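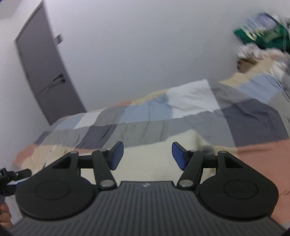 Two black finger linkages angled inward above a ribbed dark gray body.

Evwood Self Storage: Frequently Asked Questions

Climate and humidity

What does "climate controlled" mean at Evwood?
Units in Buildings A and B are kept between 55 and 80 degrees Fahrenheit all year. Relative humidity is held below 55 percent by a separate dehumidification system. Building C is heated only. Drive-up units have no heating or cooling.

Do I need a climate controlled unit?
It depends on what you store. Paper records, photographs, musical instruments, leather, veneered furniture and most electronics should go in Building A or B. Garden tools, patio furniture and metal shelving do well in a drive-up unit if they are clean and dry when they go in.

Can I see the humidity readings for my building?
Yes. Readings are logged every hour and kept for 40 days. Ask at the office for a printout. We do not have sensors inside individual units, but you may place a battery-powered one in yours.

Why does my unit feel warmer near the ceiling?
Air in a closed unit separates into layers. Leave a gap of at least two inches between your items and all walls, and do not stack above the line painted on the side panels. The line also marks the clearance required for the sprinklers.

Should I use moisture absorbers?
They are not needed in A or B. In a drive-up unit, hanging bags of calcium chloride will help, but they fill with liquid and must be replaced. Do not hang them over fabric. Damage from a leaking bag is not covered by the protection plan.

Packing

Can I wrap furniture in plastic?
Stretch wrap is fine for the move itself. Remove it from wood and upholstery once the item is in the unit, and use cotton sheets or moving blankets in its place. Plastic traps moisture against the surface.

What is the floor load limit?
Ground floor units have no practical limit for household goods. Upper floor units are rated at 100 pounds per square foot. Safes, full filing cabinets and boxed books reach this figure quickly – if in doubt, take a ground floor unit.

How should I store a refrigerator or freezer?
Defrost it, dry the inside fully and prop the door open with a block. Store it upright. If it had to travel on its side, stand it up for a full day before plugging it in at its next location.

Can I store tires?
Up to four per unit, clean and off the rims or stacked flat on them. More than four counts as commercial storage under the fire code we operate under.

What can't I store?
Fuel, propane cylinders (including empty ones), paint thinner, ammunition, live plants, animals, food that is not in sealed cans or jars, and anything without a legal owner. Mowers and generators must be drained before they enter the building. Lithium batteries over 100 watt-hours must be removed and kept elsewhere.

Access and locks

What are the access hours?
Gate and building doors open at 6 a.m. and close at 10 p.m. The elevator in Building B is out of service for inspection on the first Tuesday of each month until noon.

My gate code stopped working. What should I do?
Codes are suspended when an account is past due, and locked for 40 minutes after five wrong entries. If neither applies, use the intercom at the gate.

Which lock should I use?
Doors in A and B take a cylinder lock, which must be bought from the office or matched to the Starier latch pattern. Other buildings accept a disc lock with a shackle up to 3/8 inch. Standard padlocks are not accepted.

I lost my key. Can you open the unit?
Yes, with photo ID matching the lease. The old lock is drilled out and cannot be used again. Cylinder locks take longer, so please book a time.

Billing and moving out

When is rent due?
On the same day of the month as your move-in. A late fee applies from day six.

How much coverage comes with the lease?
None. The basic protection plan pays up to $750 per claim for water, fire and forced entry. It does not cover mold, vermin, or gradual damage of any kind. Higher levels are listed on the rate sheet. You may use your own policy if it names off-site property.

Will my rate change?
Rates are reviewed once a year, in October. Changes are sent in writing 30 days ahead.

How do I move out?
Give ten days' notice, empty and sweep the unit, remove your lock and tell the office. A unit with a lock still on it is billed as occupied.

Who handles questions not answered here?
Write to Chunhua Jin at the Evwood office, and include your building letter and unit number.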